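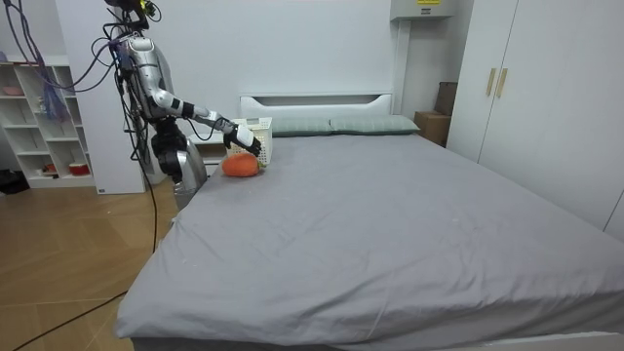
2 min read · 11 posts

I have read many papers with the sentence "we collected demonstrations" and I always passed over it quickly. Since May I am the person who collects them, so I want to write a little about what is inside this sentence.

The task is called "toys to basket, bed". Three plush toys, one white basket, gray sheet, two pillows. A person drives the robot, the robot records everything, and later the model has to learn from it. We keep up to 138 episodes per operator for one room, then we change the room.

First lesson came from Dzifa Quansah, who looked at my early episodes and asked me: "Why do you always start with the same toy?" I had not noticed it. The model would have noticed it on the first evening of training.

So now the order of the toys is drawn before each episode. The drawing is done by a small script named Vadby, and I am not allowed to argue with Vadby.
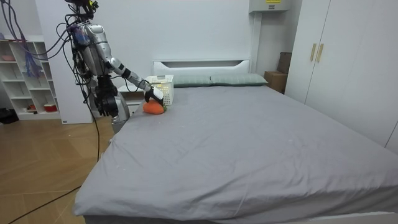 Carrot, from the outside camera.

Second lesson: the basket must move too. In our older set, Cernach, it stood in one place for all 822 episodes. The policy trained on Cernach was very good at this one place. When Dede Laryea pushed the basket a hand's width to the side, it dropped the toys politely on the sheet.

Now we write the basket position in the episode sheet: near the pillows, middle, near the edge. The sheet is also not stretched flat again between episodes. Wrinkles are allowed, we want them.
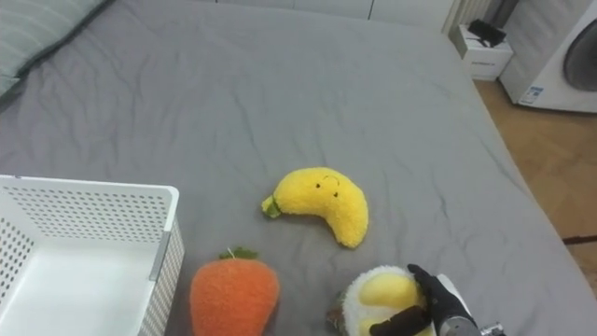

The head view is the one I look at while I drive, and it took me two weeks to trust it. Depth is the hard part. Soft toys forgive you a bad angle of the fingers, but they also hide it, and then the same grasp fails on a hard object in the next task.

What do we do with a bad grasp? Benedicta Essien and I disagreed about this for a whole Sunday. She wanted to keep the episodes where the operator misses and tries again. I wanted to delete them. We keep them now, with a tag "retry", and I must admit the recovery behavior got better.

What we do delete: episodes where the operator waits too long before the first movement. The model learns to wait also. If I stop to think for 6 seconds, I throw the episode away and begin again.
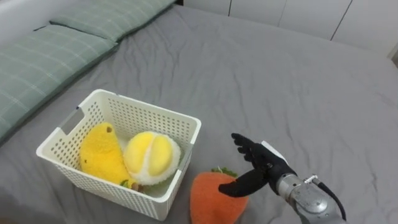 The other thing is the end of the episode. Many new operators press stop when the last toy is still falling. Please open the hand, move back, and only then stop. Without these last frames the policy does not know what "finished" looks like and it stays hanging over the basket.

If you do similar work with soft objects, I would like to know how you label the retries. One tag, or different tags for a slip and for a miss? We have only one and I think it is too few.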